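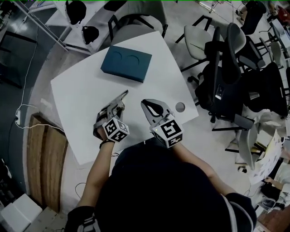
White table with the teal box on it

From: Nelly Arango
To: Alvarado neighbors list
Subject: Re: Water shutoff and the new meters

Bereket Belay wrote:
> Does anyone know if the shutoff in August covers the whole
> of Alvarado or only the streets below the school? The notice
> on my door says 6 hours but gives no start time. Also, are we
> paying for the new meters or is the town?

Bereket,

I called the water office this morning and got Loredana Costa, who was helpful. The shutoff is for the lower streets only, plus the two dead ends off Grolthorpe Road. It starts at 8 a.m. If you are uphill of the pump house you will keep your water, but the pressure may drop.

The town pays for the meter itself. You pay if the pipe between the meter and your house has to be replaced. She quoted 800 dollars for a short run. Walter Pacheco had his done last year and paid 140 for a new valve and nothing else, so it depends on what they find.

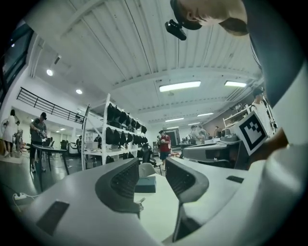 On the old meters, the readings will be carried over to your next bill. Write down the number on yours before they take it out. Mine was off by 3000 gallons two winters ago and it took until spring to get it fixed, even with the number in hand.

Consuelo Zapata asked about the shared line behind her place. Loredana did not know and said to email the office with both addresses.

I still have the paper map of the shutoff streets if you want to borrow it.

Nelly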